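Simulated arm won't turn the faucet handle, gripper slides off the lever
Posted in Student Projects > Simulation and Control

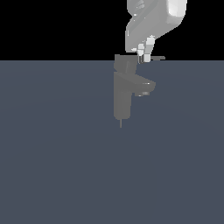

3 min read

Hryhorii Tkachuk
I'm in a robotics elective and our team project is a simulated arm that has to operate a single-lever faucet. The class calls the project Plava. The task counts as done when the lever has turned 50 degrees from where it started. We train a policy and then run it on faucet models it hasn't seen.

It does fine on most of them. On the boxy one with the thin flat lever it gets to the handle nearly every time, close to where the lever joins the top block, and then it either pushes straight down or slides off. Out of 19 test runs on this model it finished 3. The reward for distance to the handle looks good on the plots, and the reward for joint angle stays almost flat.

Things I have tried:
Raised friction on the finger pads. Small change.
Raised the weight on the joint angle reward. The arm started swinging at the handle and missing.
Trained longer, overnight. No change.

Our demo is Saturday. Is this a reward problem or a contact problem? Also, does it matter that the faucet is just floating over the ground plane? The model came that way, with no sink, and a teammate thinks it could be moving when the arm pushes on it.

Lukell
Probably both, but start with where it is grabbing. If the fingers go to the lever right beside the block, you have almost no lever arm. The torque on the joint is force times distance from the axis, so the same push out near the tip does a lot more. Your distance reward is most likely measured to the center of the handle link, and on some of these models the link origin sits at the pivot and not in the middle of the part you would hold. Print that point and draw a small sphere there. If the sphere shows up inside the top block, you found it.

Then move the target. We used the average of the handle mesh points, shifted outward along the lever. In our club project that one change fixed most of the thin levers.

On the straight down pushing, check which axis the joint turns around for this model. Single-lever faucets can have one joint for lift and one for swing, and a loader may keep only one of them. If yours kept the swing joint, pushing down will never do anything no matter how hard it pushes.

About the floating: look at whether the base link is fixed. If it is, the faucet can't move and the missing sink makes no difference. If it isn't fixed, it would normally fall when you start the sim, so you would have noticed.

Mac Suibhne
I had this last year. Lower the joint friction on the faucet and it will turn. Ours was set way too high by default.

Hryhorii Tkachuk
Thanks. Base is fixed, so that part is settled. I drew the sphere and it was inside the block. Moved the target outward and retrained with 5 seeds. Three of them finish most runs now, the other two still slip. The joint is the swing one. I left the joint friction alone because our instructor wants the same value on every model.

Rakisport
For the two seeds that slip, look at the finger opening when they reach the lever. Ours used to close early and then rest on top of the lever with both fingers. We added a small bonus for having one finger on each side before any joint angle reward counts. Keep it small or the arm will just sit there holding the handle and collect the bonus.

Also save a video of every failed run. The plots look the same for a slip and for a push in the wrong direction.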